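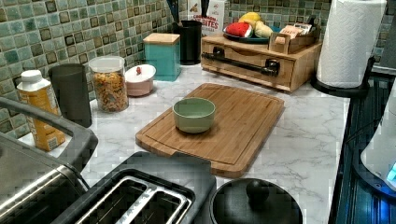
Wie reiche ich Musik für Film oder Werbung bei Drosum ein?
Über das Formular "Katalog", max. 6 Titel pro Einreichung. WAV, keine MP3. Instrumentalversion bitte gleich mit hochladen.

Wie lange dauert die Rückmeldung?
Meistens rund 200 Stunden, vor Feiertagen länger. Bitte nicht doppelt schicken, rutscht sonst wieder nach hinten.

Bleiben die Rechte bei mir?
Ja. Verlag und Master bleiben wo sie sind, wir vermitteln nur die Sync-Lizenz. Nicht exklusiv, ausser bei der Reihe Bekex, da gelten eigene Verträge.

Was ist mit Samples?
Nur geklärt. Nachweis als PDF dazu, sonst wird der Titel nicht freigeschaltet.

Mein Titel liegt schon bei Bunting. Geht trotzdem?
Kommt auf den Vertrag an. Exklusiv dort = hier leider nicht. Sonst kurz ins Bemerkungsfeld schreiben.

Wann kommt die Abrechnung?
Im Juni und im Dezember, als Download im Kundenkonto. Fehlt die Steuernummer, wird nichts ausgezahlt.

Fehlercode 118 beim Upload?
Dateiname zu lang oder Umlaute drin. Umbennen, nochmal versuchen. Bei 166 ist der Tuseck-Server voll, dann abends ab 20 Uhr probieren.

Telefonisch erreichbar?
Nur donnerstags vormittag. Sonst Kontaktformular, Titelnummer nicht vergesen.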